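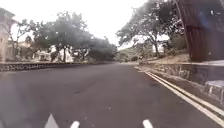

Floso Road Drives: data card and house rules

Floso is a set of forward-facing road recordings for people working on driver assistance and automated driving. It holds 115 drives on ordinary public roads, with hand-drawn labels for lane markings, road edges and drivable surface. This file covers what is in the set, the rules it was labelled under, and what we ask of anyone who trains or tests on it.

If you only want to load the files, skip to Layout. If you are going to report a score, please read Labelling rules first. Most of the questions we get are answered there.

Status

Current release: the October one. Labels for road edges were redone in full for this release, so edge scores are not comparable with anything older. Lane marking labels changed only where the redo showed a mistake.

What it is for

Training and testing marking detection, road edge detection and free-space estimation.
Checking how a method behaves on quiet roads with walls, verges and overhanging trees.
Trying out labelling tools and review steps.

What it is not for

Floso should not be used as the only evidence that a vehicle is safe to drive itself. The drives are too few and too alike for that. There is very little night driving, no snow, and no motorway.

It should not be used to identify people, vehicles or homes. Faces and number plates are blurred before release, but house fronts are not, and anyone determined enough could work out where some of the roads are. Please don't.

Where it came from

The drives were recorded in two areas, which we call Povotar Hill and Povotar Lower. The hill roads are winding, with stone walls and a lot of tree cover. The lower roads are straighter and carry more traffic. All recording was done with a person driving. No automated function had control of the steering, brakes or throttle on any drive, and the safety notes below assume it stays that way for anyone adding to the set.

Sandhu is the recording software. Plurent is the labelling tool. Neither is needed to read the data.

Layout

drives/ has one folder per drive, named by area and a running number.
Each drive folder has images/, labels/, pose.csv and notes.txt.
splits/ has the lists for training, validation and test.
rules/ has the full labelling handbook, of which this file is a shortened version.
tools/ has a small loader, a viewer and the checker.

Splits are made by road, so a stretch that appears in training never appears in test, in either direction. If you make your own splits, keep to this. An early internal version was split by drive and the scores were far too good, as the same wall and the same bend turned up on both sides.

Labelling rules

1. Label paint that you can see. If a dashed line is worn away, label the dashes that remain and leave the rest. Do not draw in a line because the law says there ought to be one. There is a separate field, line_expected, for that, and it is optional.

2. Two solid lines side by side are two labels joined by a group id. They are not one thick line. Where they run together in the distance and can no longer be told apart, end the second label and carry on with the first, with the flag merged set.

3. A dash that leaves the bottom of the image is labelled up to the border and given the flag truncated. The checker ignores truncated dashes when it measures dash length.

4. Triangles, arrows, words and other painted shapes go under symbol. Only give a subtype if the shape is clear enough to be sure. A triangle that might be the head of an arrow is symbol with no subtype. Do not look at later images in the drive to decide. A model working on a single image will not have them.

5. Road edge and edge line are different things. The edge line is paint. The road edge is where the drivable surface stops, whether at a kerb, a gutter, a wall or grass. On the hill roads the gap between them is often narrow and the old labels mixed them up, which is the reason for the redo.

6. Gutters are not drivable. They are labelled margin, even when they are flat and a car could plainly put a wheel on them.

7. Walls are labelled along the foot, where they meet the ground. If plants hide the foot, follow the line you can see on either side and set the flag inferred on the hidden part.

8. Glare, haze and reflections from the windscreen are marked with a loose polygon called degraded. Markings inside it are still labelled if you can make them out. We had long arguments over this one. Dropping them made the labels cleaner, but it also removed the cases that people most want to test.

9. Anything close to the lens and out of focus is marked near_object and left at that. There is no need to name it.

10. An image with no vehicles or people in it still gets the traffic field filled in, with the value none_seen. A blank means that nobody checked. The two must not be confused, and the checker will reject a blank.

11. Distant road is labelled up to the point where the two sides can no longer be separated. The handbook suggests stopping at 100 metres where pose data is good enough to tell. Past that point use the ignore label.

Review

Every image is labelled by one person and checked by another. The checker sees the image without labels first and notes anything that looks hard, then turns the labels on. If the two disagree, both versions are kept and the image goes on a list, which is settled in a batch by whoever is keeping the handbook at the time. The losing version is stored under labels/disputed/ and is worth a look if you are interested in where people differ.

Disagreement is highest on rule 8 and rule 11, and on faded edge lines under trees. It is lowest on solid lines in good light. We have not published a single agreement figure, as it depended so much on which roads were counted.

Good practice for recording

These apply to anyone sending us new drives.

Fix the camera firmly and do not move it during a drive. If it gets knocked, stop somewhere safe, end the recording and start a new one.
The driver does not operate the recorder. Start it before setting off, or have a passenger do it.
Clean the windscreen inside and out before each session. Write down in notes.txt if it gets dirty.
Keep to the limit and drive as you would on any other day. Do not slow down to get a better view of a marking.
Do not record near school gates at opening or closing time.
Turn off any lane keeping function. Leave emergency braking on.
Calibrate at the start and the end of the session and send both results. A drive with only one is accepted for training and never for test.
Get permission before recording on a private road, and send it with the drive.

Reporting results

State which release you used and whether you changed the splits.

Give scores for the two areas separately as well as together. A method that does well on the lower roads can do badly on the hill, and the joint figure hides it.

Report degraded areas on their own line. The checker in tools/ does this by default. If you turn it off, say so.

If your method uses earlier images in a drive, say how many. If it uses a map, say which, and say whether the map was made from the same roads.

Please do not tune on the test list. We can't stop you, and the labels are all there in the download – we decided against a hidden test server because we could not promise to keep one running.

Known problems

Some hill drives have poor satellite fixes under the trees. The pose file drifts and then jumps. Rows with a jump are marked, but the drift before them is not.

Bright, overcast skies are over-represented. Exposure was left on automatic, and on these drives the tree canopies can come out very dark with little detail.

Leaf edges and stonework are soft in the compressed images. If you need fine texture, this is the wrong set.

White markings only. There are no yellow lines anywhere in the set, so a model trained on it alone may well miss them.

The margin label was added partway through. Older drives were brought into line during the redo, but a few narrow gutters are probably still labelled as drivable. Send corrections if you find them.

Privacy and removal

Blurring is automatic, followed by a check by eye on every image in the test list and a sample of the rest. If you see a face or a plate that was missed, report the drive folder and image name and we will pull the image first and fix it after. A householder may ask for their home to be blurred and does not have to give a reason. Removed images are listed in removed.txt. If you keep a copy of the set, check that list when you update and delete what is on it.

Changes to the rules

Open an issue with the rule number, an image that shows the problem, and the wording you would like. A change that would mean relabelling old drives waits for the next full release. A change that only makes the wording clearer can go in at any time – rule 4 has been reworded more than once and could still be better.

Rule numbers are never reused. If a rule is dropped, its number stays in the handbook with the word withdrawn next to it.

Licence

Images and labels are free for research and teaching. Commercial use needs written agreement. The loader, viewer and checker are under a separate open licence, which is in tools/LICENCE.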